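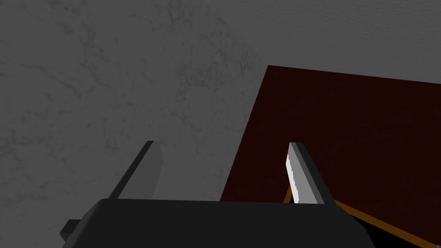

**Obtaining the Turkell artbook after the Flormont reissue**

I wish to establish whether the printed artbook supplied with the first edition of Turkell was also included in the Flormont reissue. The Sostmont listing mentions "all original contents" but does not name the book. I am also trying to match its cover for a display backing, and I have not yet found a close match. My copy of the game was bought second-hand without a box. Any guidance would be appreciated.

---

**Reply 1** (accepted)

The artbook was not part of the standard reissue. Flormont produced two versions:

- Standard: disc, manual and map. 4000 copies.
- Collector's: the above with the artbook and soundtrack. 2000 copies, numbered on the spine.

Sostmont sold both under one listing, and its wording was never corrected. Please ask the seller for the spine number before paying. The book in the collector's version omits the Espinoza sketches, which fill 11 pages in the first edition – the remaining plates are the same.

With regard to the cover, printings differ in shade and a match should be made against the book itself.

---

**Reply 2**

I believe mine had the artbook, but it may have been the other game. Try the auction sites.

---

**Reply 3**

In respect of Reply 1, the soundtrack was supplied as a download code only. Codes expired in October and Flormont has stated that they will not be renewed. Buyers should not pay extra for an unused one.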